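Saturday, project diary, teleoperation bench

The session opened at 9:00 with the console calibrated and both instrument arms homed. The purpose of the day was to continue recording suturing by remote control, so that the learning team receives complete passes made by a trained operator. Malathi Namboodiri held the controls in the morning and Folke Nygård in the afternoon.

The target for the Clanent set remains 300 accepted passes. We added 22 today, which is fewer than planned. Two were rejected at review – in both, the operator paused to regrip and the log recorded the pause as part of the throw. I have asked that regrips be tagged separately from Monday's build onward. 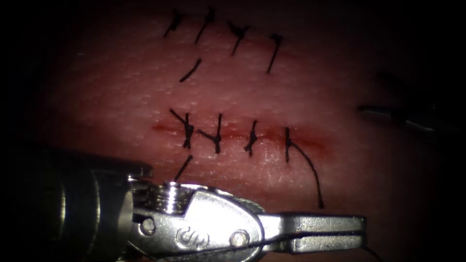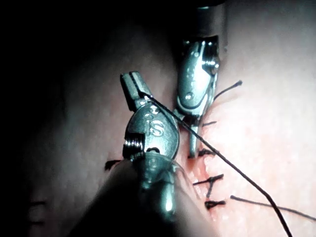
Instruments, thread and stitched incision, during the day's work at the console.

Kevser Aksoy objected at the afternoon review that we were recording too cleanly. A policy trained only on smooth passes, she argued, would have no notion of what to do when the thread slipped, and she wished to see a portion of each session given over to deliberate recoveries. Folke agreed in principle but asked who would judge when a recovery was good enough to keep.

The matter was left open. I will draft a short rule for recoveries and circulate it before the next session. Storage on the recording machine should also be checked, as the logs now run to over 2000 files and the nightly copy finished late.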